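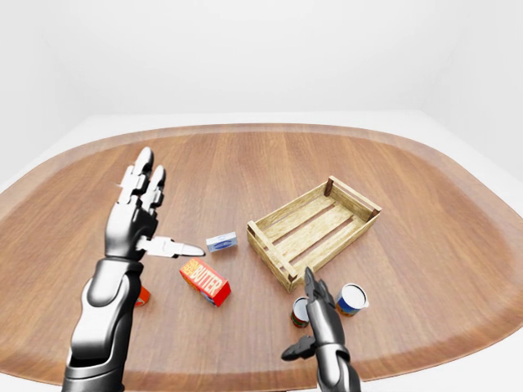 Figure 7. Rendered view of the oval wooden table with two robot arms, a small open crate, boxes and cans.

4.2 Shared bedrooms and the order of work

Of the 300 households in the Wernberg survey, 288 returned the second questionnaire. We asked which room was finished first after the purchase of an older house, and which was put off longest. Kitchens were started early but finished late. Children's bedrooms were often painted within the first months and then left without shelving or closet doors for years.

Owners in Natville gave cost as the main reason for stopping. In Poven, where most houses are smaller and siblings usually share a room, owners more often said they could not empty the room long enough to work in it. Ververidis found the same pattern in his earlier interviews, although he grouped painting and flooring together and we do not.

Households that wrote a room plan before buying furniture replaced fewer pieces later. The difference was small for beds and larger for dressers and desks. We did not ask whether the plan was drawn to scale. Answers collected in February mention drafts and cold floors more than the later ones do, and this may have moved flooring up the list for 20 of the owners.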